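Rasusard Two-Arm Sorting Bench: Frequently Asked Questions
Fornbridge Automation - Last updated October 24, 2020

What comes with the bench?
Two arms on a shared mounting plate, grippers for both, the enclosure, the wrist and overhead cameras, the control software and a set of plastic bins. You supply a computer, a power outlet and your own stock. Shipping and tax are quoted separately.

What can it sort?
Small, light goods that a person could pick up with one hand. Customers run it on boxed samples, packets, cards and phones. We set the limit at 50 items per job in the standard licence. Glass, liquids and anything with a sharp edge are not covered.

Can it handle thin items such as membership cards?
Yes, with some setup. Cards are harder than boxes. A gripper finger has trouble getting under a card lying flat, and a tilted one is much easier to take. We suggest dropping cards in loosely when you fill a bin. Glossy cards and contact chips throw bright reflections, so expect to adjust the lighting before your first job. 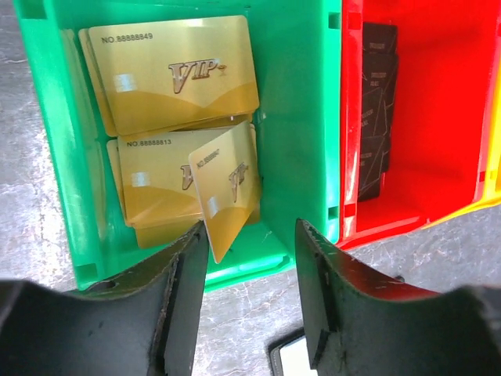
Wrist camera view: gold VIP cards in the green bin, black cards in the red bin beside it.

Do I have to use coloured bins?
No, but we recommend it. The software lets you name a bin by its colour, and operators find that quicker than numbering. Any rigid bin of a similar size will do. Avoid clear plastic.

Why two arms?
Some jobs need an item passed across or turned over, and one arm has to put it down to do that. Two arms can also steady an object between them. If you only need to move goods from one bin to another, ask us about the single-arm Mestano - it costs less and takes up less bench.
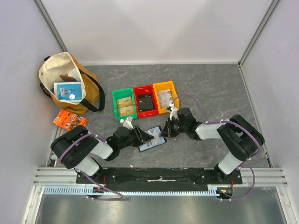

The arms are set up as a pair at our shop before shipping, so please don't unbolt either one from the plate. If you need to relocate the bench, move it as a unit with at least two people lifting.

How long does setup take?
Allow a full day. Teaching a new item takes 23 demonstrations on the standard settings, and you can stop partway and pick up again later.

Do the gripper fingers wear out?
Yes. Scuffs and small scratches don't affect the grip. Replace the fingers if they bend or no longer close evenly. Spares are sold in packs of eight.

Is there training?
Ataberk Uysal runs our online course, which takes 16 hours in total. On-site training is available through our partner Gündoğdu - travel is extra.

Can I return it?
Unused benches can be returned in the original crate. Call us first for a return number. Custom fingers are non-refundable.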